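3.2 Rooms and furnishing

The study concerns small dining rooms in guest houses, where the guests often complain of noise although the number of tables is low. We selected 16 rooms in Dredcombe and Derwood. All of them have a hard floor and a flat ceiling, and none had received any acoustic treatment before our visits in December. The largest room has seven tables. Rooms with an open passage to the kitchen were excluded, as the sound energy that is lost through such a passage is difficult to separate from the absorption in the room itself.

For each room we wrote down the floor covering, the kind of wall finish, the curtains, the table linen and any large object hung on the walls. Chairs were recorded only as upholstered or not upholstered. The owners were asked to leave the furniture in its everyday position, and this request was followed in all rooms but one, where the chairs had been stacked for cleaning and we put them back ourselves.
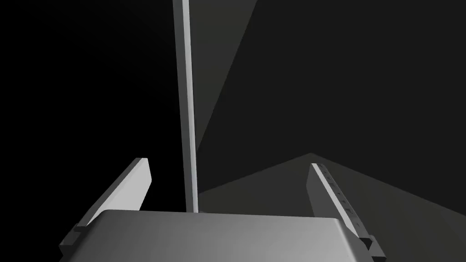

3.3 Measurement procedure

The reverberation time was measured in the unoccupied room, first with the tables bare and then with the tables covered. The same set of cotton cloths was used in every house, so that the difference between owners' linen would not enter the results. Doors and windows were kept closed. We report mainly the values at 1000 Hz, which is close to the middle of the range important for speech, and we mention the lower bands only where they change the interpretation.

Two source positions were used in each room, one near the entrance and one near the far wall. The microphone was placed at the ear height of a seated guest and never directly above a table. In the Kongkaew guest house the ventilation could not be switched off, and its results are therefore given separately in Section 4. 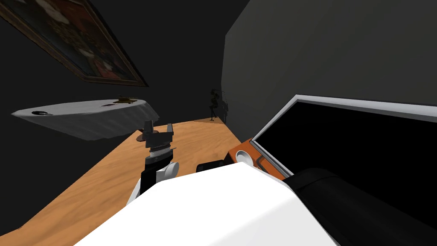
Table linen is usually treated in the literature as a small correction, and for a cloth which lies flat on a hard top this seems reasonable to us. The fabric is thin and has almost no air behind it, so it can absorb little. The situation is different for the part which hangs over the edge. In Figure 2 the white cloth on the round table falls in soft folds along the rim, and it is this hanging and folded part that we expect to be the more effective one, in a similar way as a gathered curtain absorbs more than a stretched one. We therefore calculated the area of the overhang separately from the area of the top. The large framed painting on the wall was entered in the list of wall objects, although a painting may reflect or absorb depending on its backing, and we did not try to give it a value of its own. The wooden floor was treated as reflecting.

The cloths were not ironed between houses. We did not find this to influence the repeat measurements in Drorkow, the only house visited again.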